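Fruit in a basket on the worktop, or leave it in the bags?

davport_lane
Moved in August and the new kitchen has no fruit bowl space. I've been using a plastic basket, the kind with holes in the sides. My other half says tip everything out of the carrier bags straight away. I say leave it bagged until you want it. Who's right?

Strickland67
Out of the bag, every time. Apples sweat in plastic and go soft. Bananas are worse.

mrs_brarby
Depends on the bag. The thin handled ones from the market are fine for a day if you leave the top open. I wouldn't do it for longer.

Strickland67
A day, maybe. People say a day and it's still there the next weekend.

Wulan Pattinasarany
We use a turquoise basket and everything goes in together when the shopping comes in. It has holes in the floor as well as the sides, so air gets underneath. Ours was a Wetari one from the indoor market and it has lasted well. I'd keep the bananas apart if you can - they bring everything else on too fast.

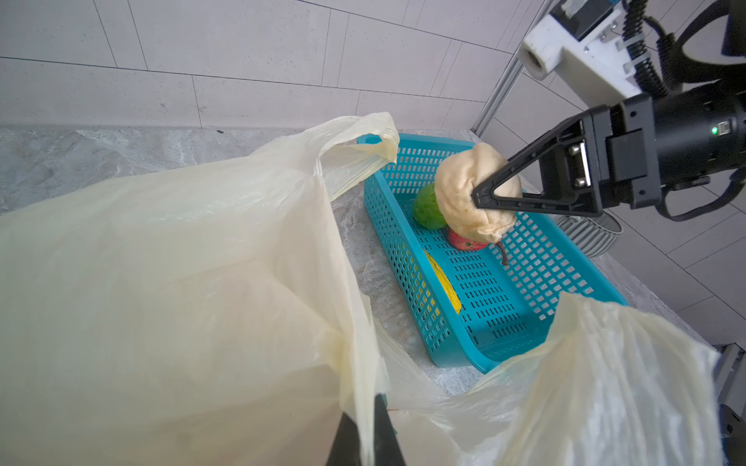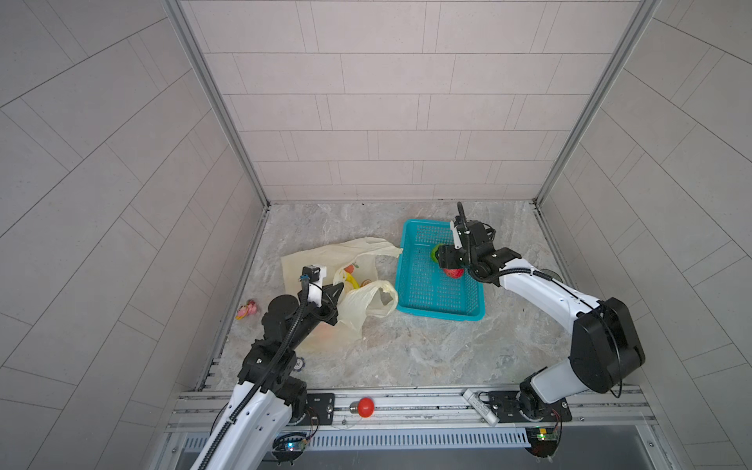
Bags get folded flat and go in the drawer for next time. If you leave them on the side they end up over the basket and you lose the benefit of the holes.

davport_lane
Thanks. Do you wash it all before it goes in?

Wulan Pattinasarany
No, only when we're about to eat it. Damp fruit at the bottom of a basket goes mouldy.

mrs_brarby
I do wash mine, but I dry it with a tea towel first and I've never had mould. Apples go in the fridge anyway. They keep for weeks in there.

Strickland67
Cold apples are horrible though.

mrs_brarby
Take them out an hour before, then.

davport_lane
Is stone all right to stand a basket on? Ours is a light worktop and I'm worried about marks.

Wulan Pattinasarany
Plastic won't mark it. Juice can, if something splits and drips through the holes. Lift the basket and wipe under it when you do the rest of the side.

davport_lane
OK, I'll empty the bags tonight. Still leaving the satsumas in their net.

Strickland67
Net's fine. It's got holes.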